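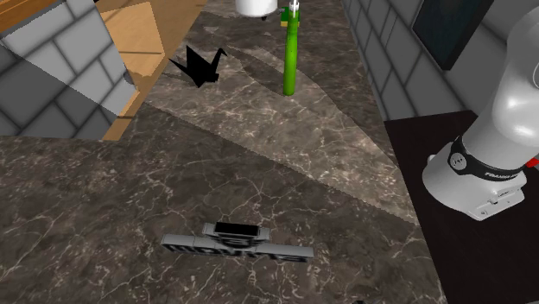

Figure 3. One of the rendered kitchen scenes used for collection, seen from the fixed overhead camera. The arm is mounted at the right; the crane, the upright rod and the gray bar are on the marble counter.

4. Collecting the Examples

4.1 Scenes

All training examples in this paper were gathered in simulation. We built the scenes in Farkurum, our in-house scene generator, which takes a room layout, a counter surface and a list of objects and returns a scene that is ready to run. The room layouts come from the Skirnness set. We kept the layouts as they were and changed only the counter material, the lights and the objects placed on the work surface.

Objects were drawn from a pool of 102 models. The pool mixes things one would expect to find in a kitchen with things one would not. Figure 3 is typical of the second kind, with a black origami crane lying to the left of a tall green rod and a gray bar with raised, letter-like shapes in the foreground. We wanted the policy to deal with shape and position, and early tests with kitchen items alone gave policies that did poorly on anything thin or angular.

Lighting was sampled separately for each scene. We did not reject scenes with strong shadows. In Figure 3 the crane rests on the darker part of the marble while the base of the rod sits close to the brighter band, and the rod throws a long shadow of its own. Shadow edges in our renderer can look jagged at this resolution, as they do here. We tried a softer shadow setting, but it slowed rendering too much to be used for the full collection.

4.2 Demonstrations

Each task was shown by a human operator who moved a simulated Franka arm with a hand controller. The operator saw the same view that was later given to the policy, with no added depth display. An episode began with the arm in a starting pose drawn at random and ended when the operator pressed the stop button or the time limit was reached.

We collected 100 successful episodes for each of the 4 tasks. Success was checked by a script that compared the final object poses with the target poses. Episodes that failed the check were stored in a separate folder and were not used for training, except in the test described in Section 5.3.

Operators were asked to work at a steady pace and to avoid stopping in the middle of a reach. Long pauses were a problem in our first round of data. The policy learned to pause as well, and would sometimes hold still above an object until the time limit. For the final set we cut any stretch in which neither the arm nor the gripper moved for more than 3 seconds.

4.3 Replay and Relabeling

Every successful episode was replayed in Brandão, which resets the scene to its saved state and runs the recorded actions again under new textures and lights. The motion stays the same and only the images change. A replay was kept if it passed the same success script as the original. Most of those that failed involved narrow objects, where a small difference in contact was enough to tip the object over.

Task instructions were written by hand, one per episode, after the operator had finished. We allowed different wordings for the same task and corrected only spelling. Object names were left to the writer, so a single model may appear under several names in the final set.

The episodes were then converted to the Bunow format, which stores images, joint positions, gripper state and the instruction at a shared time step. Training and test scenes were split by room layout, so that no layout used for testing appears in the training data.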